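版块:工厂与实验室 > 自动化闲谈
主题:我们分样组来了两条胳膊,我现在的职称是“陪同”

楼主 杯架管理员
发表于 周四 早上

在这个版潜水很久,一直看别人家的机器人抢别人的饭碗,今天轮到我发帖了。

背景:单位叫Somton,在Nkuna,做留样和退样的分拣。听着高级,干的事就一件,小瓶子来了,看标签,该放行的进黄绿杯,该退的进灰杯,杯子满了换一个。一个班500瓶,四个人分。我干这个比我干任何别的事都久,包括我上过的学。

上个月组里装了一套双臂的,软件是Kulteo做的。动员会上主管Shireen Mahlangu放了一页PPT,标题叫“把人从重复劳动中解放出来”。会开完,我们四个人被解放到了桌子边上,站着,看它干重复劳动。

先说快慢,反正你们肯定要问。它放一瓶要42秒。我做一瓶的时间够我打个喷嚏。但是它不请假,不去茶水间,也不跟Annatjie Hendricks聊她家那条狗的体检结果,所以领导看着它的眼神比看我温柔得多。

放张工位给大家看看:

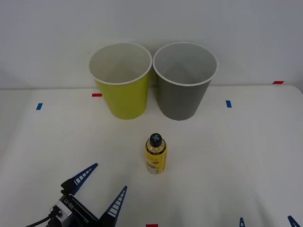

分样台,瓶子在前,杯子在后,左下角是左臂的夹爪

工位是新布置的。以前我们那张桌子上有台历,有半包饼干,有个谁都不承认是自己的发卡,还有一盆快死的绿萝。Kulteo的工程师来了看一眼,说背景太复杂。绿萝被请到了走廊,结果在走廊活得很好,这件事我到现在都有点介意。

我现在一天的工作内容如下:
早上把瓶子摆好。
它抓。
我看。
它停了,我按一下继续。
在平板上选“成功”“失败”“其他”。
“其他”选多了,Karabo会打电话来问我什么叫其他。

想听听各位单位上了这类东西以后,人都干嘛去了。别跟我说“转型”,这个词动员会上已经用完了。

2楼 三班倒的鱼

职称“陪同”笑死。我们厂叫“人机协同专员”,工资一样,工牌长了一截,挂绳老打结。

42秒一瓶,一个班500瓶,楼主你算过没有?一个班干不完的吧。

3楼 杯架管理员(楼主)

回2楼:算过,拿平板算的,五个多小时将近六个小时,不出错的话刚好塞进一个班。问题在“不出错的话”。所以目前是它做一部分,剩下的下午由我们四个以人类的方式解决掉。报表上两部分加在一起,写的是“自动化产线日产出”。

4楼 旧扳手

又来一个唱衰的。

我是搞集成的,先声明不是Kulteo的人。每次现场都有这种师傅,第一天就掐着秒表说它慢,说我一只手顶它两条胳膊。师傅你是顶得住,你顶得住二十年吗?腱鞘炎了解一下。分样这种活,手腕坏掉是时间问题。机器慢归慢,坏了换个指头就行,你换一个试试。

再说了,小瓶子带标签,放进口子就那么大的杯子里,不碰倒不压扁,这事看着蠢,做起来一点都不蠢。

5楼 杯架管理员(楼主)

回4楼:手腕这个你说得对,我认。我右手阴天比天气预报准。装了这套以后,疼的次数确实少了。

换成腰疼了。站着看的。

6楼 小葱拌一切

哈哈哈哈哈哈腰疼

给你们申请个高脚凳啊楼主

7楼 杯架管理员(楼主)

申请了。批复说该工位“无人值守”,无人值守的工位不配座椅。

我是站在一个无人值守的工位上收到这封邮件的。

8楼 三班倒的鱼

这封邮件请务必裱起来。

9楼 Nuseck前员工

我说个不好笑的。我原来在Nuseck的包装线,也是先来两条胳膊,也是让老员工“带一带它”。我们还挺认真,谁教得好谁有奶茶。带了大半年,它会了,夜班就取消了。没有裁人,大家都调岗,调到一个开车单程一个钟头的仓库。走了一半人,全算自愿离职。

所以楼主,你在平板上按的那个“成功”,按的时候心里有个数。

10楼 旧扳手

回9楼:这是你们公司的人事问题,别往胳膊头上扣。没有胳膊他们照样能把夜班砍了,换个理由而已。

11楼 Nuseck前员工

回10楼:对,换个理由而已。可他们偏偏用的就是这个理由,当时跟我们开会的也是穿你这种工装马甲的人。

12楼 版主_铁皮

都客气一点,马甲无罪。

13楼 杯架管理员(楼主)

9楼说的这个,我们组里也聊过,不过都是在停车场聊的,茶水间里不聊。

Annatjie快退休了,态度是随便,它爱学啥学啥。Mbali Cele最年轻,反而是最上心的那个,她跟Kulteo的人学会了遥操作,就是人拿着手柄带着胳膊走,走一遍它记一遍。现在她的示教次数全组最多,Karabo点名表扬过。她跟我说,反正总有人要教,那她宁可当教的那个。我想了两天,没想出反驳的话来,也没跟着去学。

我试过一次。带胳膊干活跟自己干活完全两码事。我做分样的时候手是不过脑子的,眼睛扫到标签,瓶子就已经进去了。一拿上手柄,我突然得想:我平时是先抬还是先转?捏瓶身还是捏盖子底下?松手之前停不停?
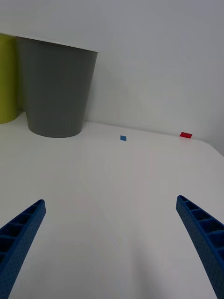
那天下午我带了四遍,废了两遍。Karabo在旁边看回放,很有礼貌地说我的轨迹“有个人风格”。干这行这么久,第一次有人说我有风格,居然是要删掉的那种。

后来他给我解释,机器从手腕那个角度看东西,跟我低头看桌子不一样,我觉得理所当然的事它未必看得见。所以我得动得慢一点,干净一点,别中途改主意。我说我媳妇也这么要求我。他没笑,记下来了,我怀疑写进了培训材料。

14楼 小葱拌一切

“有个人风格”五个字我要笑一天

顺便问下桌上贴的红的蓝的胶带干嘛用的?定位吗?

15楼 杯架管理员(楼主)

回14楼:这个话题在我们组是禁忌。

Kulteo的人贴完就走了,留下一句“不要动”。Annatjie的理解是红的别放东西,蓝的别放手。Mbali说是摆位置参考用的。保洁大姐的理解是脏东西,头一天晚上就抠掉了一条,第二天一早全组开了二十分钟的会,Shireen亲自主持,议题是一截胶带。又补贴了一条回去,贴得歪不歪我不评价。

我来这么多年,没有任何一次我的事开过二十分钟的会。

16楼 旧扳手

标记当然不能乱动,这个会开得没毛病。建议在保洁那边也做个交底,别光顾着好笑。

另外楼主你说“不过脑子”,这就是我们最想要又最难拿到的东西。老师傅手上那点东西,写不成文件。你废掉的那两遍说不定比Mbali的标准轨迹还有价值,出错怎么往回找补,机器最缺这个。

17楼 杯架管理员(楼主)

回16楼:扳手你这人说话难听,但是这一段我截图了。准备年底谈工资用,标题就叫“本人的失误具有价值”。

18楼 白班Hazel

路过,在另一个厂区做质检主管,大名Hazel Oyelaran,不怕人肉。站在我这个位置说两句,挨骂也认。

上自动化的时候我们会算很多数,唯独陪同的人不在表里。表上要么是“人工工位”,要么是“无人工位”,没有第三个格子。所以你的凳子批不下来,那个行政大概真没坏心,系统里点不出来。

我们这边后来是硬加了一个格子,叫“监护”。加了以后才能排轮换、排凳子、排休息。站着盯一台不怎么出错的机器,比自己干活累,人会走神,走神了又要挨说。我们现在一个人最多盯半个班,另外半个班去做手工的复核。

建议楼主让主管把格子加上,别先去争凳子,凳子会跟着格子来。

19楼 三班倒的鱼

凳子会跟着格子来,记下了,准备纹身

20楼 Nuseck前员工

18楼说得在理,不过我多问一句:格子加了,定员是几个?我们当年也有格子,先是两个人,后来一个人看两台,再后来远程看。格子一直在,人没了。

21楼 白班Hazel

回20楼:目前一个台一个人。往后我保证不了,保证了你也不会信。我能做的是把定员写进作业文件,要改就得走流程,走流程就得有人签字。有人要签字,速度就会慢下来很多。

22楼 旧扳手

终于有个主管说人话。

23楼 杯架管理员(楼主)

中午去找了Shireen,把Hazel那套话原样搬过去,没说是网上看来的,说是“行业经验”。她听得挺认真,问我这个行业经验哪里来的,我说圈内朋友。

她说可以考虑,让我写个说明交上去。于是我这个下午一边陪同一边写陪同的必要性。
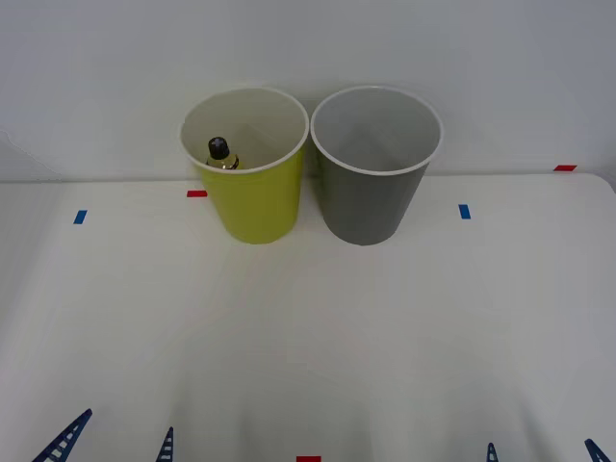 写到第二段卡住了。我想写“操作员需持续关注设备状态”,又觉得这句话谁看了都不会给凳子。改成“操作员需站立持续关注”,又像我在炫耀。最后是Annatjie走过来看了一眼,让我把每次按“继续”的时间点列上去,一条一条列,列满一页,她说领导看见表格就心软。我就从平板里导记录,导出来发现我一上午按得比我以为的多得多,其中有几次我完全没有印象,手自己按的。

看来不过脑子这件事我还是保住了。

24楼 小葱拌一切

楼主注意,你现在已经在给机器写日志了,再往前一步就是转型

25楼 杯架管理员(楼主)

回24楼:封口费多少,开个价。

26楼 旧扳手

按“继续”的记录别光给你们主管,给Kulteo也发一份,带时间带瓶子的批次。老停在同一类瓶子上的话,那是可以改的。你嫌它笨又不告诉它笨在哪,它能跟你耗到退休。

27楼 Nuseck前员工

也可以不发。

28楼 旧扳手

回27楼:???

29楼 Nuseck前员工

回28楼:我没说错啊。发了它就不停了,它不停了,还要人站那儿按什么?楼主你自己掂量,我不替你拿主意。

30楼 杯架管理员(楼主)

两位把我脑子里吵的架搬到网上来了,谢谢,省得我自己吵。

我跟Mbali说了这事,她说她早发了,上礼拜就发了,还附了分类。Karabo回她一个大拇指。所以我也不用掂量了,年轻人替我掂过了。

生气吗?有一点点。不过她那份分类做得真好,有一类停顿她写的是“标签反光,老员工用手侧一下就行”,那个老员工就是我,我都不知道她在看。

31楼 三班倒的鱼

突然有点感动是怎么回事,我点进来是看乐子的

32楼 白班Hazel

让Mbali把那句写进示教说明里,署上你俩的名字。别客气,该署就署,以后谈岗位的时候用得着。

33楼 杯架管理员(楼主)

跟Mbali提了,她同意,就是要求她名字排前面。

说明交上去了,Shireen说下个月例会上讨论。在那之前Annatjie从走廊搬了把椅子来,原来放绿萝的那把,绿萝现在放地上。我们说好了轮流坐,来人就站起来。

34楼 小葱拌一切

绿萝:?

35楼 版主_铁皮

帖子加精了。27到29楼那个问题想接着吵的请另开一帖,标题里别带人家公司名。楼主例会有结果了记得回来更新。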